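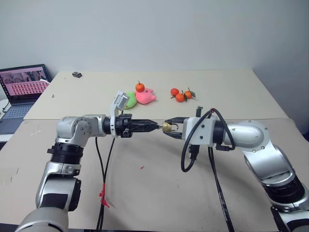
Two silver arms, almost gripper to gripper over a light beige table.

How to pick a beige for a small room (and paint it in a weekend)

Posted 6/7/23 in Walls and Woodwork

I have painted our box room three times. The first go was a cream that went the colour of custard by teatime, the second was a grey that made me feel as if I was sitting in a filing cabinet, and the third was a beige, and I love it! So this is how I got to the third one, minus the sulking.

What you need

Four or five tester pots
A pad of thick white paper, A3 if you can get it
Low-tack masking tape (I use Usuga, the green one)
A small roller and tray, plus a 2-inch brush for the edges
Filler, a filling knife and fine sandpaper
Sugar soap and an old sponge
Dust sheets
Your paint, obviously, but don't buy it yet

Step 1: Put the colour card away

The Trirnum fan deck has 1,729 colours in it. I know because it says so on the front, very proudly, and I spent most of an evening on the sofa with it and came out with no opinions left. Beige on a card is hopeless anyway. You're looking at a strip the size of a stick of chewing gum under a lamp, with another beige either side of it.

Start with the things that are staying in the room. For me that was the carpet (oatmeal, a bit tired), a desk and a set of white shelves. Take a cushion or a spare bit of carpet along to the shop if you can, and only pull out colours that look all right sitting on top of it. I got down to five that way in ten minutes.

Step 2: Work out what's hiding in it

Every beige has something else mixed in. It might be pink, yellow, green or grey, and you won't spot it until there's a whole wall of the stuff and you're standing there with a roller saying oh no.

The trick is to lay your tester next to a sheet of plain white printer paper. Have a look, then look away, then look back. Pink ones suddenly go a bit sticking-plaster. Green ones look like weak pea soup, and I say that as someone who nearly bought one. If you can't see anything odd after a minute you've probably got a fairly balanced one, so write a tick on the lid.

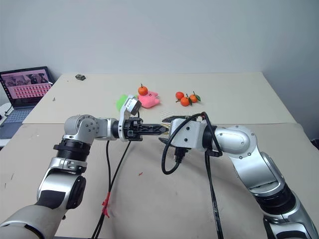 Next, try your beige beside the hard, cold things that will live near it, and I mean lamps, chair legs, taps if it's a bathroom. A soft colour can look lovely against wool and then quite sour next to metal. My own lamp is brushed steel and my chair has black legs, so I stood both of them in front of each painted sheet and squinted. Two of my five went straight in the bin. One of them had seemed my favourite up to that point, which was annoying.

Step 3: Paint paper, leave the wall alone

Please don't dab testers straight on to the wall. You get ridges that show through the top coat, and your eye keeps comparing the new colour with whatever was there before. Paint a full sheet of the thick paper instead, two coats, right up to the edges. Write the name on the back in pencil.

Then move the sheets about. Mine spent four days being shuffled:

By the window in the morning
Behind the door, where it's always gloomy
Low down next to the skirting
Opposite the lamp after dark

The winner was number 221 in the Rundar range. It looked like the same colour in all four spots, give or take, and it was the only one that did. North-facing rooms usually want something a touch warmer than you think. South-facing ones can take a greyer beige quite happily, especially in June when the sun is pouring in until bedtime.

Step 4: Get the walls ready

I used to skip this and it always showed. Clear the room, or shove everything into the middle and cover it. Wash the walls down with sugar soap, rinse them, and let them dry properly. Fill the holes a little bit proud, wait until the filler is hard right through, then sand it flat with small circles. Run your palm over it with your eyes shut. Your hand will find bumps your eyes miss.

New filler drinks paint, so dab a bit of watered-down emulsion over each patch first and let it dry.

Tape along the top of the skirting and round the door frame, pressing the edge down with a fingernail as you go. I don't tape the ceiling any more. I pulled a strip of it off once, ceiling paint and all, and I'd sooner have a slightly wobbly line.

Step 5: Cut in, then roll

Do one wall at a time. Brush a band a couple of inches wide along the edges and into the corners, then roll that same wall while the band is still wet. If you brush the whole room first you'll get a darker frame round every wall, and beige is terrible for showing it.

I use a Preker roller with a short pile. Load it well, roll off the drips on the tray, and start with a big loose W, filling it in without pressing. When you hear it start to sound sticky it needs more paint. Finish each stretch with light strokes from top to bottom, all the same way.

Leave the first coat as long as the tin tells you. Wrap the roller tightly in a carrier bag while you wait and it'll be fine until the afternoon (overnight too, if you put it somewhere cool).

Step 6: Second coat, and don't panic

Wet beige looks wrong. Mine went on like strawberry milkshake and I very nearly stopped! It dries darker and calmer, so go and have your tea and don't judge it until the next morning.

Peel the tape off while the second coat is still a bit soft, pulling it back on itself slowly. If it has dried hard already, run a craft knife lightly along the edge first.

A few bits I get asked about

Matt or something shinier? Matt for bumpy old walls. I'd go for a wipeable one in a hallway.

White or beige woodwork? I did mine in a warm off-white. Brilliant white next to beige makes the beige look a bit grubby, at least in my house.

How much paint? Measure the walls, take off the door and window, and go by the coverage on the tin, doubled for two coats. Keep whatever's left in a jam jar with the number on the lid. I've already needed mine, thanks to the corner of a bookcase.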